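Laundry as a benchmark

4/30/23

Every few months a firm announces that household chores are close to solved. The latest I have read is from Vevoreo, whose press page promises a machine that will "handle the home" by May of an unspecified year. I have been keeping notes on these claims, and the chore I always check first is folding.

Loading a dishwasher is mostly rigid parts. A plate has one shape, and once the pose is known the grasp can be planned. Cloth has no fixed pose. Drop the same towel 500 times and you will get 500 different heaps, with the useful corners hidden in most of them.

The demo rig at Vieira took 60 seconds per towel when I timed it, starting from a flat towel. Starting flat removes the difficult part. Cudetitz starts from a heap, to its credit, but reports only the runs in which a corner was found within 3 attempts.
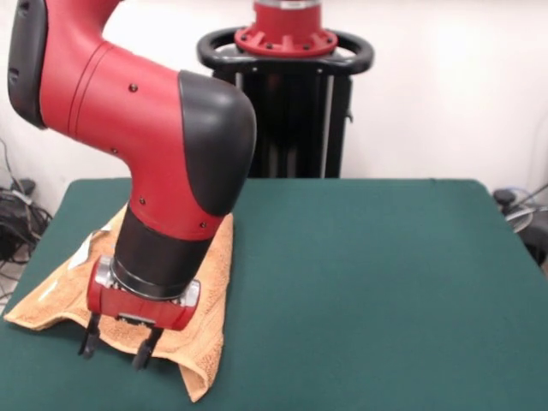
Folding from a heap is really a search problem with a short fold at the end. Two fingers can pinch a ridge easily enough, but a ridge is rarely an edge. With an orange towel bunched up like a tent under the gripper, the nearest fabric is the raised part in the middle, and the pointed fold lying out on the green table is a better candidate only if it is a true corner.

I would put shop-floor work ahead of the home by some margin. Ciltotport feeds its cloth in from a roll, so the edge is always where the machine expects it. My airing cupboard offers no such guarantee. I'll repeat the timings when Vieira publishes its 2-arm version.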